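Kazuhiro Oshima
Sorting the recycling at home, a thread. I got tired of the one big bag by the back door, so in April I switched to separate bins. 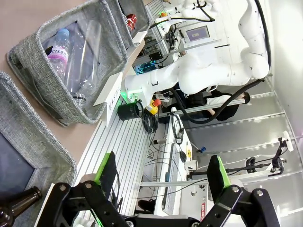 Do you need special recycling bins for this?

Any open container that holds its shape will do, and it helps if you can lift it with one hand.

1/ Fabric bins are what I use. Three of them, gray, woven, meant for shelves. They sit side by side on a table, and each one gets one kind of material. Plastic, metal, glass. Paper goes in a box on the floor and I won't talk about it much.

2/ The cards matter more than the bins. A piece of white card folded in half stands up by itself. Write one word on it in capitals. PLASTIC is enough. I first wrote a list of what was allowed and people stopped to read it with a bottle in their hand.

3/ Put the bins on a table if you can. On the floor they became a place for shoes. At table height you look into the bin before you drop something in, and you notice when a can is sitting with the bottles.

4/ Rinse first. A quick swirl of water, pour it out, leave the thing upside down by the sink until the next morning. I skipped this for the first week and the plastic bin smelled of old juice.

5/ Woven fabric does take up drips. I wipe mine out with a damp cloth and a little dish soap, then leave them in the sun on the step. If yours have a cardboard base, don't soak it.

6/ Caps. Our hauler wants them left on the bottle, screwed down. The one my sister-in-law uses wants them off. Look at the sheet that came with your service. I called ours and got an answer in two minutes.

7/ Labels can stay on. I spent an evening peeling them and soaking off the glue, and then read that the plant deals with it.

8/ Cans: I used to flatten every one. Tomoyo Hayashi wrote to me that her town asks for them whole, so I checked, and ours doesn't mind either way. A can that gets a bit crushed on the way to the bin is fine here. I've stopped stamping on them.

9/ Glass is the one that gets heavy. I take that bin out when it's half full. The fabric handles are stitched on and I don't trust them with a full load of bottles, so I carry it from underneath.

10/ Broken glass doesn't go in with the rest. Wrap it in newspaper, tape it, regular trash. Same with drinking glasses and oven dishes, broken or not — they melt at a different temperature from bottles.

11/ Things I had wrong until this spring: pump tops from soap bottles (trash, at least in our town), foil lids (metal, if you ball them up together), and cooking oil bottles (plastic, but wash them properly with soap).

12/ Periklis Athanasiadis asked about bottles with a deposit. I keep those in a bag on a hook by the door. If they go into the bins I forget them, and then somebody else gets the money.

13/ Trygve Westerberg asked if the kids use it. The older one does. The younger one puts everything in the middle bin, whatever it is. I go through it before pickup and move things over. It takes less time than asking.

14/ Size: get smaller bins than you think you want. Mine fill up in a few days and I empty them into the big carts outside. When I had larger ones I left them for two weeks and then it was a job.

15/ I'm going to add a small container for batteries next, with a lid, kept away from the metal. If your town picks those up from the curb, tell me how they want them packed. Ours only takes them at the drop-off and the hours are bad.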